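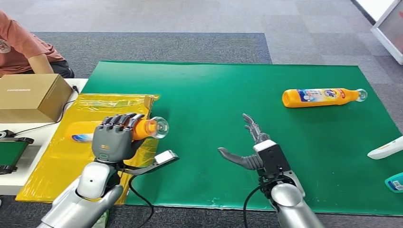 Workshop tips: handing slippery bottles to a two-armed robot

Most of our failed picks at Jemeck come down to the bench, so sort that out before touching the settings. Lay a large mat over the table and smooth it flat. Start with bottles on their side, as with the orange ones on our green mat, and grip near the neck, where the jointed fingers can curl round. Leave the second bottle well away from both hands until the first is dealt with.

Crinkled plastic sheet is worth adding once the plain mat goes well. It shines, it shifts, and it shows up a weak method quickly. In our March runs the five-fingered hand managed 9 more picks per 100 on bare mat than on sheet. Loan Phí ran the same test with the two-finger gripper and got a wider gap, so we now report the two surfaces separately.

Do 200 tries before you compare anything. We used 300 for the Nutesov write-up and the order of results didn't change.

Other points:
Check that hanging cables have slack at full reach.
Put caps on tightly and wipe the necks between runs.
Note which way the cap points at the start of each try.
Keep failed tries in the log, including drops after a good grip.
Change one thing at a time, and write the change down before the run starts.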